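Juradden Bullion Account: review

The Juradden Bullion Account allows customers to buy and hold allocated gold and silver through a web portal. It is aimed at households seeking a modest holding of metal outside their superannuation. We assessed the account over one quarter, with an opening deposit of $500.

Opening the account took 11 minutes. Identity checks were completed the same afternoon, and the first purchase settled the next business day.

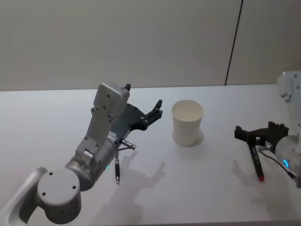
White paper cup on a white tabletop.

Pricing is shown as a live quote, with the dealing margin listed separately. This is clearer than the practice at Durik, where the margin is folded into the metal price. Storage is charged monthly and insurance is included. Smaller balances are penalised by a minimum fee, and customers holding only a few grams should consider whether the cost is justified.

Metal is held in a vault operated by Matos. A bar list is published each Saturday and can be matched to the customer's own statement - a useful practice that other providers would do well to adopt.
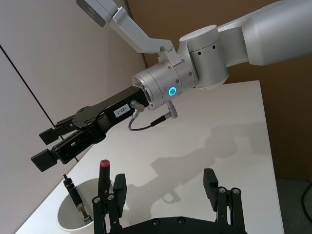
Selling and delivery

Sales were paid to our nominated bank account within 5 business days. Physical delivery is available on request, although the $70 handling charge makes it uneconomical for small bars. Futari offers cheaper delivery but does not publish a bar list.

Telephone support was courteous. Written enquiries were answered more slowly, and one reply about tax records had to be requested twice.

Rating: recommended for regular buyers, with reservations for small balances.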